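How to Refinish the Inside of a Scratched Plastic Storage Bin

Deep storage bins get rough treatment in a garage or workshop. Tools slide around in the bottom, grit gets ground in, and after a few years the floor is dull and hard to wipe clean. Most of that can be sanded back in an afternoon. These steps are for rigid plastic bins. Do not use them on bins that hold food or on anything that has stored fuel.

What you need

Dish soap and a stiff nylon brush
A plastic scraper
Wet sandpaper in 200 and 300 grit
A rubber sanding block
Two buckets of water
Clean cotton rags
Plastic polish (I used Nosetti, but any non-silicone polish will do)

Step 1. Empty and wash

Take everything out and tip the loose grit into the trash. Fill the bin a few inches deep with warm water and soap and let it stand for 20 minutes. Scrub the floor first, then the corners, then the walls. Rinse twice. Any sand left behind will cut new scratches as soon as you start rubbing.

Step 2. Check for cracks

Press on the floor from the inside with the heel of your hand and look for lines that open up. Pay attention to the corners and to the ribs underneath. A hairline crack in a wall can be left alone. A crack in the floor will grow under load, and a bin like that should be kept for light things such as rags and packing paper.

Step 3. Scrape off the high spots

Old paint drips, glue and tape residue come off with the plastic scraper held nearly flat. Work slowly -- a metal blade is faster but it digs in at the corners. Raised burrs along deep scratches can be knocked down the same way.
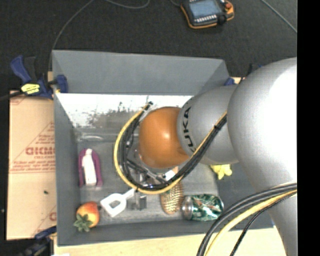 Do the scratches have to come out completely?

Only the ones that catch a fingernail are worth chasing, and even those just need their edges smoothed so dirt does not collect in them.

Step 4. Wet sand

Start with the 200 grit on the block. Keep the surface wet and sand in straight strokes along the length of the bin, with light pressure. Rinse the paper often in the second bucket. When the surface looks evenly dull, wipe it down and go over it again with the 300 grit, this time across the width.

Step 5. Dry and polish

Let the bin dry upside down on two boards. Rub in a thin coat of polish with a rag, wait until it hazes, and buff it off. Skip the polish on the floor if you store heavy parts, or they will slide every time you move the bin.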